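July 18, 2025

The Brondside Chamber of Trade received the delegation from Plolow this morning for the second round of talks on the proposed trade and investment agreement. The first round took place in March, and most of today's business arose from points left open then.

The chairman, Tzu-hsuan Yip, opened the meeting at ten and asked that the minutes of the previous round be taken as read. The Plolow side agreed, with one correction to the paragraph on port charges. Their delegation was smaller than in March and did not include a legal adviser, so the articles on the settlement of disputes were put back to the next round.

Discussion turned first to the list of goods to be admitted free of duty. The list now stands at 1,247 entries. Plolow asked for a further 300 to be added, chiefly processed foods and small household goods. We replied that the request would be put to our members, and that no answer should be expected before the autumn. The exchange was courteous, though it took up the better part of two hours.
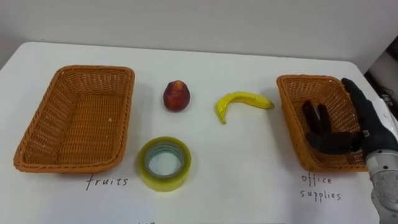

After luncheon Mertens presented its paper on warehousing. The firm wishes to take a long lease on land beside the Plolow railway yard and has asked for the rent to be held at its present level for five years. The delegation would not commit itself on the rent but had no objection to the lease. Wukulico, which employs 600 people on our side of the border, spoke briefly on work permits and asked that renewals be handled by a single office. I thought this the most useful contribution of the afternoon - it was noted by both sides and will go into the joint statement.

The draft statement was read aloud at half past four. Plolow objected to the word "binding" in the second paragraph and it was replaced with "agreed". The chairman signed the attendance record and the meeting closed at ten minutes to five.

I am to send the revised list of goods to Mertens and Wukulico on Monday, with a copy to the Plolow trade office.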